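Research > Pomcombe Group > Papers > Section 3

14 min read

3. Gathering the Examples

3.1 Why shops

Most of the early Dekik examples came from our own lab kitchen, and it showed. A policy trained on them could open every drawer we owned and did badly almost everywhere else. When Emanuel Buzatu proposed moving the whole effort into working shops, we were a little nervous about the logistics and very excited about everything else. Shops are full of the small, ordinary hand skills we want a learner to pick up: straightening a row, reaching behind a box, holding a tool in place with one hand while the other does something finer. Shelves are also wonderfully hard to see well. They hide things from view, they repeat, and they are covered in tags and writing in several languages.

We signed up 64 people, each of whom wore a head-mounted camera while working at a shelf. They were paid by the hour and not by the clip, a choice we would make again without a second thought. In an April pilot we had paid per clip and got a great many very short clips.

3.2 Task cards

Each session started from a task card. The card gave a goal in one or two sentences and left the method open, so that two people given the same card would often go about it in very different ways (we love this, and Section 5 shows how much the learner gains from it). There were 40 cards in the final set, written mostly by Evdokia Zacharopoulos and tested on anyone in the building who would stand still long enough. Cards fell into six families: restocking, tidying, tag work, bagging, cleaning, and flat tools.

The flat tools family deserves a few extra words. Rulers and set squares are thin, light and often see-through, and they tend to lie flush with whatever surface they are on. To lift one, people slide it to an edge, press down on one end, or work a fingernail under it. None of these moves appeared in the Dekik kitchen examples. The see-through plastic adds a second problem, since the shelf shows through the tool and a vision model has to get by on printed markings, outlines and a bit of glare. Mattes Sauerland had tried a similar set of objects on a plain gray table and found them hard enough there. On a real shelf, with other straight lines running every which way, they are harder and much more interesting.
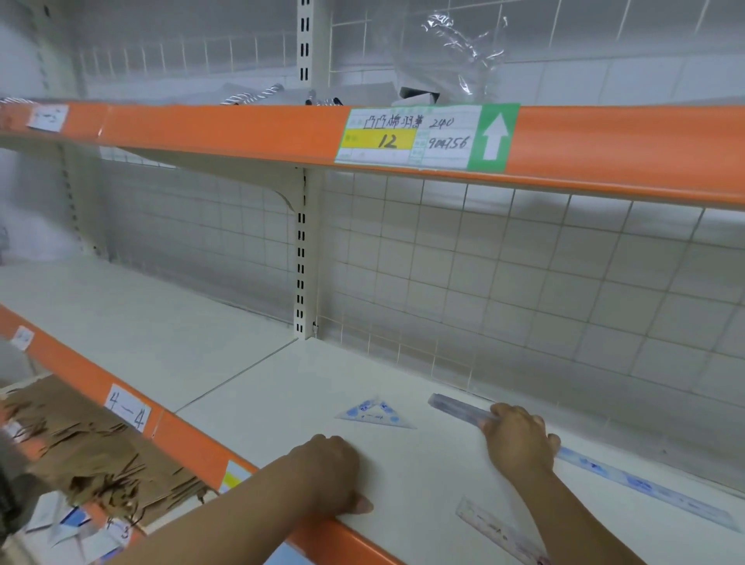 Figure 3. Head-camera view from the flat tools family. The right hand grips a transparent ruler; the left rests on the shelf, with a transparent set square between the two.

Figure 3 gives a good feel for the material. The ruler lies across the shelf on a diagonal, and behind it are a wire grid and a tiled wall, two regular patterns that overlap. A line detector run on views of this kind fires nearly everywhere. What helps is the hand: its pose says a great deal about where the tool must be, even when the tool itself is faint. This observation led us straight to the hand-first labeling order described next.

3.3 Labeling

Labels were made in two passes. In the first, the labeler marked both hands and gave each a state: free, resting, pressing, or gripping. In the second, the labeler marked every object touched by a hand, then any object of the same kind nearby. We had started the other way around, objects first, and the see-through tools were missed so often that Máté Hajdu stopped the work and rewrote the guide over a weekend. The new order was slower for the first few days and then noticeably faster.

Resting hands turned out to be the most argued-over label. A palm flat on a shelf may be steadying the body, holding something still, or doing nothing much at all, and a single view cannot always settle which. We kept "resting" as a label of its own and let the learner see it that way. Folding it into "free" made the two-handed tasks worse in every test we ran.

Handwritten price tags and shelf labels were left readable and were not transcribed. We did not want the learner to depend on text at this stage, though the Arnosar team has since asked for a tag-reading track and we would be glad to see one built on this set.

3.4 Selection and release

After removing clips with camera faults or with bystanders who had not agreed to be recorded, Volker Schwerdtfeger drew a balanced set of 2,000 clips across the six families. Balance was by family and by person, so that no single worker's habits would take over. Left-handed workers were kept at their natural share. The labeling guide was frozen on 2023-10-17, and every label in the release follows that version, including those first made under the older order, which were all done again from scratch - a dull job, cheerfully carried out, and well worth the effort for the cleaner results reported in Section 4.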